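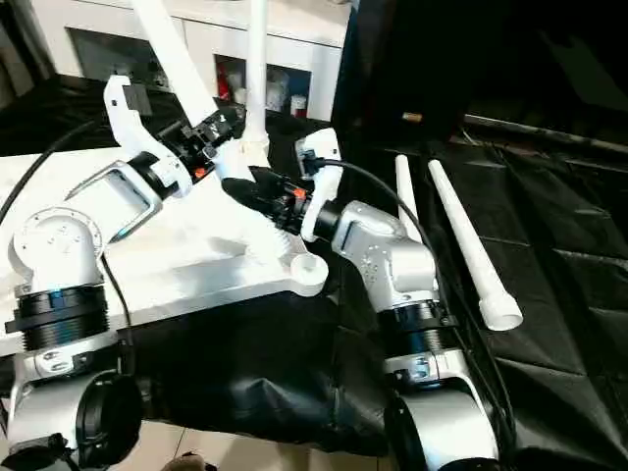 A long white plastic tube above a white tabletop.

Brolwood to replace old water lines on east side

Brolwood will start digging up old water service lines on the east side of town in August, after the town council approved a contract with Skester Pipe & Utility for the first part of the work.

The contract covers 188 homes between MacPherson Avenue and the rail line. Those homes are served by galvanized steel lines that have been in the ground since the neighborhood was built. Most of the new lines will be plastic, with copper used where a line passes close to a gas main or under the old streetcar bed.

Service lines are the narrow pipes that carry water from the main in the street to a meter or shutoff inside a house. Brolwood has 3,794 of them, according to an inventory the water department finished last winter. The department has been patching leaks on the east side for years, and crews were called out there more often than to any other part of town.

Residents have complained of low pressure, brown water in the morning and damp spots in their front yards. The water department said the brown color comes from rust inside the old pipes and that its routine samples from the area have met state limits. It still recommends that people in the work area run a cold tap until the water is clear before they drink it or cook with it.

Homeowners will not be billed for the new pipe. Under Brolwood's rules, the town owns the line from the main to the curb and the homeowner owns the rest, and that split has held up past attempts to replace whole lines. For this project the council agreed to pay for both sides, as long as the owner signs an access form before the crew reaches the block.

Owners who do not sign will have the town's half replaced and their own half left alone. If they change their minds after the crew has moved on, they will have to hire a plumber and pay for the work themselves. One council member voted against the contract over that point, saying renters could be stuck with old pipe when a landlord fails to answer the mail. The water department said it will send notices to tenants as well as owners and will knock on doors where no form has come back.

The digging will go block by block, beginning at the south end of MacPherson Avenue. Where the soil allows, Skester plans to pull the new line through from a small pit at the curb and another next to the foundation, which leaves most of the lawn in place. Driveways and sidewalks that have to be cut will be patched with gravel at first and paved before winter.

Each house should be without water for no more than eight hours on the day its line is switched over. Crews will hang a tag on the front door the day before. Once the water is back on, residents should take the screens off their faucets and let every cold tap run to clear out grit. Water heaters and ice makers should stay off until that is done.

Parking will be banned on one side of the street during working hours. Trash pickup stays on its usual schedule, but carts on blocks under construction should be rolled to the nearest corner. The MacPherson Avenue bus stop by the library will be moved across the street while the intersection is open.

The contract also calls for new water meters at every home in the work area. They will be made by Voltilico and read by radio from a passing truck. The meters now in use have to be read by hand, many of them in basements, and the department sends out an estimated bill when a reader cannot get in. A resident at the meeting asked whether the new meters would raise her bill. The department answered that rates are not changing, though a household that has been billed on low estimates may see a one-time correction.

Anyone facing a large correction can ask to spread it over several bills. Requests go to the billing window at Town Hall, or by mail with a copy of the bill enclosed.

The rest of the east side is to follow next year if the state approves a low-interest loan the town has applied for. That second part would take in 2,000 lines, including those on the hill above the cemetery, where the water main itself is also due to be replaced. The council has not said what it will do if the loan is turned down. A proposal to add a fee to water bills was discussed in the spring and set aside without a vote.

Two short stretches near the school have been moved to the front of the schedule so that the street is open again when classes start. Skester will store pipe and gravel in the lot behind the old feed store, and trucks are to enter from the rail side and stay off the school block during drop-off and pickup.

Access forms have been mailed and can also be picked up at the library and at the water department office. They must be signed by the owner of record and returned before work starts on the block. People who are not sure what kind of line they have can look up their address on the inventory map at Town Hall or call the department and ask for a check of the pipe where it enters the house.

The department will hold an open house on the project in the library meeting room at 6:30 p.m. the evening before digging begins.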